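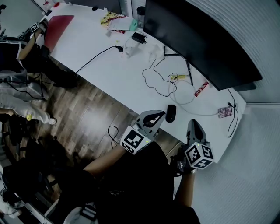 About Fledside Walks

Fledside is a small company that takes people to stand where famous photographs were taken. Album sleeves, mostly, plus a few film posters and one biscuit tin. We find the spot, work out the angle, and tell you which foot goes forward.

Hugo Hamel started it after walking the length of a canal looking for a bridge from a record he'd owned since school. The bridge was in another county. He wrote up his mistakes, strangers wrote in with theirs, and by the following November he was leading groups of four round the back of a gasworks in the rain.

Natália Matos joined a year later and introduced timetables. She also wrote the Stilwood route, still our most popular, with 20 stops, two decent cafés and a hill we describe in the booking email as "gentle" (Hugo's word, and he stands by it).

Where we go

Our archive holds 646 locations. Some are exactly as they were. Others are now car parks, and we visit those too if the car park is interesting, which happens more than you'd think. The Pollock walk has three.

What we don't do

We don't stop traffic, climb on anything or supply wigs. If your drummer fails to turn up, Natália will stand in, but she won't take her shoes off.

The Pramen list

Can't travel? The Pramen list is our monthly letter about places we haven't managed to identify. It goes out to 2338 readers, several of whom are usually cross about the last one. Corrections are printed in full, including the rude ones.

Walks leave at 9.30 in the morning, from the station side of the road. Bring a coat.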